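Right, the great bag sort-out of May has begun. A thread about small bags, flat folding, and the drawer that would not shut.

Today's subject is a see-through one with little doodles printed all over it, laid flat on the white table and waiting its turn.
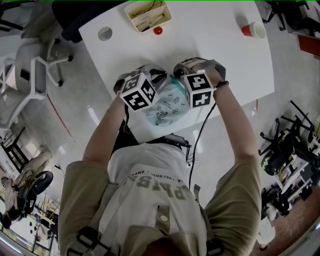 Hasetti wants to know whether it isn't quicker to stuff them all inside one big bag and be done with it, the way everybody's mum did.

Well yes, Hasetti, it is quicker, and I did exactly that for years and was perfectly happy until the big bag grew to the size of a pillow and I couldn't find a decent one without tipping the whole lot on the floor. So I'm trying it flat this time. Bear with me!

A bit of background for anyone new. I keep a lot of small things - buttons, spare cables, seed packets, birthday candles, the screws that come with flat-pack shelves - and I do like to see what I've got. See-through bags are lovely for that. They're also slippery little beggars and they slide about in a drawer like fish.

I bought a pack of 200 when I moved to Grastevby, thinking I'd never need another bag as long as I lived. Then came the ones from shops, the ones round presents, the ones with a nice pattern that I couldn't bring myself to throw out. The doodly sort are my downfall. Put a scribble on a bag and I'll keep it till it falls to bits.

So, the method, such as it is. Clear a bit of table first. You don't need the whole table (mine always has a pen tray at the far end and I've stopped pretending it will live anywhere else), just enough space for the bag and your two hands.

Lay the bag down with the opening away from you and smooth it from the bottom up towards the opening. I did it the other way round for the first 20 and every single one puffed up like a toad. Bottom to top, slowly, and you can feel the air going out ahead of you.

Then fold the sides in to make a long strip, and fold the strip in half, and in half again. If the bag is a stiff one, stop at the first half. It'll only spring open and sulk.

Thin bags cling, by the way. To your sleeve, to the table, to each other. I've found it helps to do them on a cool smooth top and not on a tablecloth, where they creep about something awful. A slightly damp finger gets the two sides of the opening apart when they've stuck.

Someone's asked in the replies what I do about the crinkled ones. I put them under a heavy book overnight. Please don't iron them, I know there are people who swear by a tea towel and a low heat, but I have cleaned melted bag off an iron once in my life and I shan't do it again.

For storage I'm using a shallow box from Piseo, the plain one with the lid, and standing the folded bags on their ends in rows like index cards. Small at the front, big at the back. The box was meant for envelopes, I think, but it fits the drawer with a finger's width to spare and I'm very pleased with it.

I also had a go with the Luangrath dividers, which are nice-looking things, but too tall for my drawer so they've gone to the sewing cupboard and hold zips now.

What I'm not keeping: anything with a split seam, anything that has gone cloudy and sticky, and anything that smells of onions. I made a pile of those and it was bigger than I'd like to admit. The soft ones can go to the bag collection by the supermarket door round here, so they're in a carrier in the hall waiting for my next trip.

What I am keeping: 5 rows in the box, and a 6th in the lid for the patterned ones, which I know makes no sense at all, but I like seeing them when I open it.

I've still got the cupboard under the stairs to do, and that's where the paper bags are, and the gift bags with the ribbon handles that refuse to fold any way whatsoever. If you've got a trick for ribbon handles, do please tell me. I've been tucking them inside and they pop straight back out.

Kettle's on. Back with the paper ones tomorrow if my knees allow!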